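From: Isla Hollis
To: Nastamley Town History list
Date: Aug 6, 2023
Subject: Re: [nastamley-history] Scanning the Obeidat ledgers, and what to do with the old catalog

On the list, R. Obeidat wrote:

> The family is happy for the society to scan all the shop ledgers, on
> the understanding that the books come back to us when you are finished.
> I counted 16 volumes on the shelf, but two of them may be order books
> and not ledgers. My question is about names. A lot of customers bought
> on credit and some never paid. Their grandchildren still live in town.
> Do you publish those pages as they are? Also, does anyone know if the
> old card catalog from the Plitari Street reading room was ever copied?
> It listed people who appear in the shop records.

Thank you for this, and please thank your aunt for digging out the books. I've read the replies so far and will try to take the questions in order.

On names. When we did the creamery books we held back anything less than a hundred years old that showed a private debt, and we published the rest as written. I'd like to do the same here. The earliest of your volumes begins in April 1897, going by the label on the spine, so most of the set would go up in full. The later ones can be scanned now and kept offline until they age out. Anyone researching their own family can ask to see a page at the library.

On the order books. Please send them too. The creamery order book turned out to be more use than the ledgers, as it gave the farm names along with the surnames. If they are too fragile to lie flat, say so and I will bring the foam wedges when I collect them.

On the card catalog. It was copied, after a fashion. The reading room closed before I moved here, but the cards were typed into a database by the high school history club, and I have a printout of 109 pages with 486 people in it. The printout is missing the cross-references, and whoever typed it stopped partway through the letter S. The full version was saved on the reading room's computer. The cards themselves went to the county and I have not been able to find out which building they are in. If you know anyone who worked there, I would be glad of a phone number.

A few practical points for those who offered to help:

1. Scanning. We will use the overhead scanner at the library, at 400 dots per inch, in color. Please don't use your phone for ledger pages, even for a quick look. We ended up with three versions of the same creamery page and it took me an evening to sort out which was which.

2. Old computers and disks. If you have one in the attic with society files on it, don't throw it out and don't wipe it. Label it with your name and the years it was in use, and let me know. Drives can often be read long after the machine has stopped starting up. Memory sticks and floppies are welcome as well. 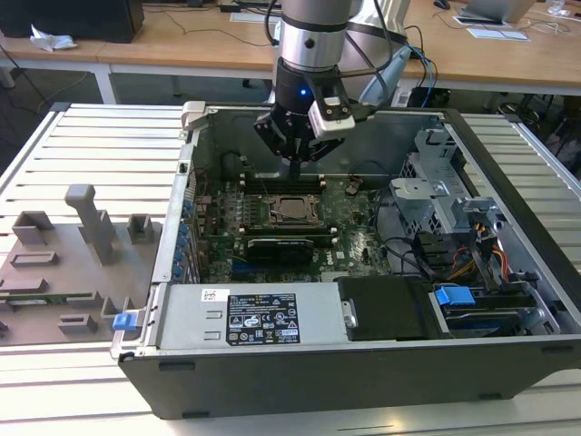
3. File names. Volume number first, then page number, with leading zeros. So 03-017 and not "book three p17". If a page has no number, use the one before it and add a letter.

4. Transcribing. Copy what is written, including the spelling. The clerk at Obeidat's wrote "Clata" for the settlement past the mill, and the maps have it differently. Leave it as Clata and put the modern name in the notes column. If you can't read a word, put a question mark in square brackets — guesses are very hard to find again later.

5. Prices. Write them as they stand, with the signs the clerk used. I will post a short key once I have seen the first volume.

I can pick up the books any afternoon after three. It would be best to move them a few at a time, in flat boxes, and I will leave you a signed list for each lot. The library has given us the small room upstairs until the end of the year, and it locks.

One correction to my last message. I said the shop stood on the corner by the bridge. It was one door up from the corner. The corner building was the saddler's.

Isla Hollis
Nastamley Town History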